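May, pegboard task, notes from the afternoon

Carried on with remote demonstrations for the tool hanging task. Total now stands at 174 kept episodes, 23 of them from today. Threw out 11, nearly all for the same fault: the tool touches the hook, the operator backs off and tries again, and the second try comes in from a different side. The Dolon policy copied that wobble last time and I don't want it in the set again.

Changes since the last entry:

Leader arm gain turned down a notch. It feels heavier in the hand but the follower no longer overshoots when you stop short of the board.

Gripper close threshold reset after the Gultitz update, which had put it back to default without saying so. Check this every time until we find out where it is stored.

Start pose is now randomised within a small box. Before this every episode began from the same place and the model learned to ignore the camera for the first 2 seconds.

Order of tools is left to the operator, but one tool per episode, and home the arm in between. Anything dropped on the table ends the episode. Do not fish it out under remote control and carry on.

Roller and trowel went on the two right-hand hooks. The left pair is harder from this side, as the elbow comes up early and you lose sight of the hook past the wrist. I found it better to lift high first, travel across, then come down – slower, but the paths look much more alike when plotted. 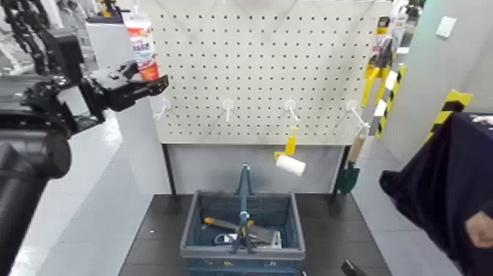
Joanne Treloar thinks we should stop tidying the demonstrations so hard. Her view is that a policy trained only on clean approaches has no idea what to do after a missed hook, and she would keep the retries as long as they are tagged. She did this on Brandier and got fewer stalls.

Fair point. I have moved the 11 into a separate folder instead of deleting them. Will train once with and once without, same seed, and compare on the left hooks.

Still to do: label the retries, ask Oh for the longer leader cable, back up the drive.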